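Lidov Room - Furniture and Equipment

Item group 1252
Category: Rooms / Work tables and table goods
Supplied by Temlow

The Lidov is a ground floor work room that is let with its furniture. You can book it by the half day or the full day. This page covers the floor, the tables and the snack tray. Prices and opening hours are on the booking page.

Floor

The room has a textured carpet in blue-gray, the Bruvix Low. It is a short, firm carpet made for rooms where people are on their feet a lot. It keeps the noise down when chairs and cases are moved. Wheeled cases up to 80 kg may be rolled over it. Heavier loads need a board underneath, and the front desk can lend you one if you ask when you book.

Tape on the carpet is allowed if it is cloth tape or paper tape. Please lift it the same day. Spray chalk and double-sided tape are not allowed. Coffee should be blotted with a plain damp cloth and reported to the desk. Do not use your own cleaner on it.
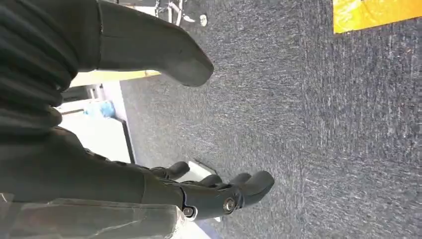 Sointu Ikonen writes: We had the room for two days in March and spent a good part of it down on the floor sorting cables. The carpet is easier on the knees than it looks, but small screws do get lost in it. Bring a magnet. I would also like to know if the same carpet can be ordered for an office.

Reply from Temlow: Yes, the Bruvix Low can be ordered on its own. Ask for the sample card first, as the blue looks stronger in daylight than it does under ceiling lights. We have added a pickup magnet to the drawer by the door.

Tables

The work tables have a light wood-colored top and are 80 cm deep. Two people can work across from each other and still reach the middle. They can be pushed together, and the tops line up well enough to slide a laptop from one to the other. Wipe with a damp cloth. Cups are fine on the bare top, hot pans are not.

Power is by extension lead from the wall. Leads are kept on the hook behind the door and are 2000 mm long, so plan for two if your table stands in the center of the room. Bring your own laptop adapters. We do keep a few that were left behind, and Consuelo Pacheco at the desk will let you look through the box.

Snack tray

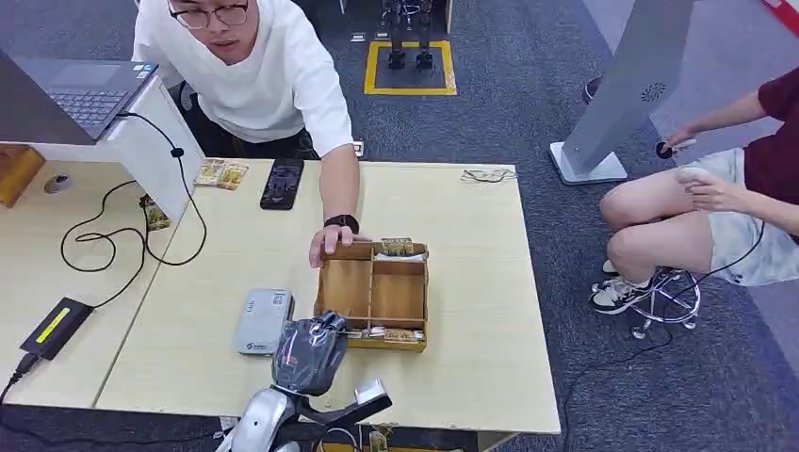 2 min read

The Temlow tray is made of wood and is divided by thin wooden partitions into four compartments. There is a narrow strip along the front and another along the back, with two wider cells between them, the left one larger than the right. The narrow strips suit small wrapped snacks laid end to end. The wider cells are better for napkins, tea bags or fruit.

We suggest wrapped food only. The wood is oiled on the inside and crumbs are hard to get out of the corners. If something does spill, tip the tray out, brush it with a dry brush and let it air. Do not soak it or put it in a dishwasher. A light coat of food-safe oil twice a year is enough.

Some groups use the tray for pens, adapters and sticky notes. That works too, but please do not go back to food in the same tray afterward.

The tray comes with the room at no extra charge. Snacks are not included. It is also sold on its own, order number 21, and ships flat in a plain box with a small bottle of oil. Spare partitions can be ordered - give the length of the old one in millimeters.

Questions about the room: Rafferty Escobedo, bookings
Questions about trays and carpet samples: Aino Lappalainen, orders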